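Golline Kitchen Bench: Set-up Guide
Section 6: Your first counter chores

If you have worked through the earlier sections, you have a simulated kitchen that loads, an arm that homes without complaint, and a gripper that opens and closes when you tell it to. Now comes the fun part! This section is where you find out which kitchen jobs a machine can do today, which ones it can nearly do, and which ones will have you laughing at your monitor at midnight.

People ask us all the time whether robots can do housework yet. Our answer is that they can do pieces of it, and some of those pieces are a joy to watch. Picking one thing up off a counter and putting it down somewhere else is in good shape. Tidying a whole counter after breakfast is a much harder request, and you will understand why after an evening with the tasks below.

6.1 Before you start

You will need:
Golline Bench installed, with the Kereama kitchen pack added
A controller or a policy that can already reach a fixed point in space
Both camera views turned on (overview and wrist)
Disk space for your recordings, if you plan to keep them

Note: The Kereama pack randomizes object positions every time you reset. Leave this on. A policy that only works when everything sits in the same spot hasn't learned much about kitchens.

6.2 Loading the counter

1. Open the Scenes menu and choose Kereama, then Counter, Crowded.

2. Wait for the objects to drop and settle. They are released from slightly above the counter, so the first moments after a reset are a bit lively.

3. Check that nothing has rolled off. Round items love to do this. If one has gone over the edge, press Reset and try again.

4. Click Views, then Side by Side, to see the overview and wrist cameras together.

5. Save the layout under a name you will recognize later. Shota Takeda, who built most of this pack, names his after whatever is closest to the gripper, and it works surprisingly well once you have a long list of them.

Caution: Do not start a run while objects are still moving. The planner takes its positions from the moment you press Start, and it will happily reach for a place where something used to be.

6.3 Choosing a first target

Begin with something small that has a clear place to grip, and move up to flatter or more awkward things once that works. Crowding matters as much as shape. A cylinder alone on a bare counter is a warm-up; the same cylinder with neighbors on either side asks the fingers to fit down into gaps without shoving anything.

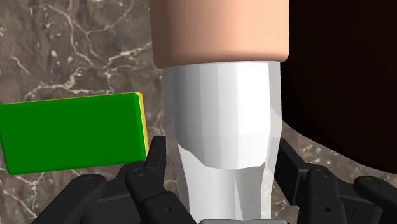
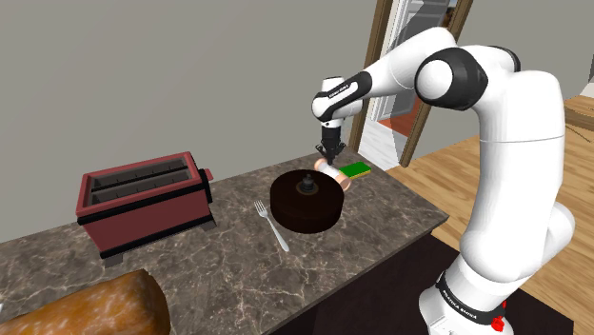 6.4 Running a single pick

1. In the Task panel, choose Pick and Lift, then select your target from the list.

2. Set the episode limit to 900 steps. Shorter limits are fine later on, but early policies dither a lot and you want to see where they end up.

3. Set the approach to From Above. Side approaches are available, but they bring the forearm low across the counter, and taller appliances tend to get in the way.

4. Press Start and keep your eye on the wrist view. The overview tells you whether the arm went to the right part of the counter. The wrist view tells you whether the fingers are lined up, and that is where most picks are won or lost.

5. When the run ends, open the contact log. Look for any contact listed against an object other than the target.

6. Repeat with a fresh reset. Do at least 70 runs before you believe any success rate. We know that sounds like a lot, but start them before dinner and they will be waiting for you afterward.

Note: A lift counts as a success when the target clears the counter and stays in the grip until the hold timer runs out. Bumping a neighbor does not fail the run by default. You can change this under Scoring, Strict, and we really encourage you to try it. Anahera Cosgrove switched it on for her own policy and watched a very proud score fall through the floor, then spent a happy week earning it back.

6.5 When the grip fails

The fingers close on nothing.
Check the height offset first. If the gripper stops high on every run, lower the offset in small steps. If it only stops high on some runs, your position estimate is probably drifting, and the offset won't help.

The object squirts out sideways.
This is common with anything round. Turn the gripper so the fingers close across the narrow width, and slow the closing speed. Raising the grip force usually makes things worse.

The arm refuses to descend.
The planner thinks a finger will hit something. Open the collision view and look for the highlighted shape. If there really is room, reduce the safety margin a little. If there isn't, the target needs to be approached at a different angle, or the neighbor needs to be moved first.

The object slips during the lift.
Check the friction setting under Materials. Pack version 2 changed how friction is stored, and older saved layouts can load with a value that is far too low. Saving the layout again under the new version fixes it.

The gripper picks up the wrong thing.
Congratulations, you have a working gripper and a confused camera. Reread the section on target labels and make sure only one object carries the active label.

6.6 Moving up to real chores

Once single picks are dependable, try stringing them together. These are listed in the order we'd tackle them.

Clear a space. The robot moves one item aside to make room. It is a pick followed by a place, and it feels great the first time it goes through cleanly.

Sort by kind. Food goes to one side and tools go to the other. The moving part is easy enough, but you will need a way of telling the arm what counts as what.

Lift flat cutlery. This one is harder than people expect! Thin things lying flat give two fingers very little to hold, and the tips can strike the counter before they get a proper grip. Alby Bolger had some luck with sliding the piece to the counter's edge and gripping it where it hangs over.

Wipe the counter. Holding the wiping tool is the smaller half of the job. Keeping steady pressure along a whole stroke is the larger half, and it is also the place where the simulator is weakest. Treat your results here as a rough guide.

Caution: Nothing in this section has prepared your policy for a real kitchen. Simulated counters don't get sticky, and simulated bread does not leave crumbs in the gripper. If you plan to move to a physical arm, work through Section 9 in full, keep people out of reach while it moves, and have a hand on the stop button.

6.7 So, can it do the chores?

Some of them, some of the time, and more than when we wrote the first edition of this guide. A machine that can reach into a cluttered counter and bring back the one thing you asked for is doing something hard, even if it looks like nothing to anyone who has ever made a sandwich. Speed is still poor. Recovery is worse: drop something in front of most policies and they carry on as if they were still holding it. We'd love to see more people work on that part, and the Drop and Retry task is there if you want to have a go.

Telmo Lorente keeps the shared results table for all the tasks in this section. To add yours, export the run folder, include your layout files, and say whether Strict scoring was on. Partial results are welcome, and so are terrible ones.

Continue to Section 7, Drawers and Doors.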